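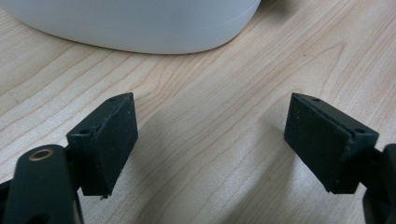
Bistinard is a small asteroid of the outer main belt, best known among Canadian and Australian amateurs as the namesake of the Bistinard group, a modest scattering of dark, carbon-rich bodies that travel together on much the same path. It goes once around the Sun every 1,856 days and turns on its axis in 9 hours, an unhurried pace for an object of its size. Its shape has been worked out from the way its light rises and falls, and the favoured model is smooth and rounded underneath, with a long, gentle curve like the lower part of the white object on the pale wooden tabletop, though Bistinard itself is far darker in colour — closer to charcoal than to anything you would keep in the house.

The asteroid was found on photographic plates taken at the Fomitz observatory, where it had been recorded on several nights before anyone matched the positions and recognized them as one moving body. The name comes from the valley below the observatory, and was chosen, according to the station's own newsletter, after a good deal of friendly argument over tea.

Members of the group are thought to be pieces of a larger parent body broken up by a collision long ago. The next largest of them, Truniritz, is brighter in the telescope only when it happens to be near perihelion, and it has a lopsided light curve which has kept a good many patient observers up past their bedtime. A third member, Chow, is fainter again and was lost for 20 years before being picked up on a routine survey.

Observing

Bistinard never reaches naked-eye brightness, and even at a favourable opposition it calls for a telescope with an aperture of 400 millimetres or so — or, these days, a smaller one with a decent camera and a dark paddock to put it in. Southern observers generally have the better view, as the brightest oppositions fall in August, when the asteroid rides high over the southern hemisphere.

See also: Truniritz (asteroid); Chow (asteroid); Fomitz observatory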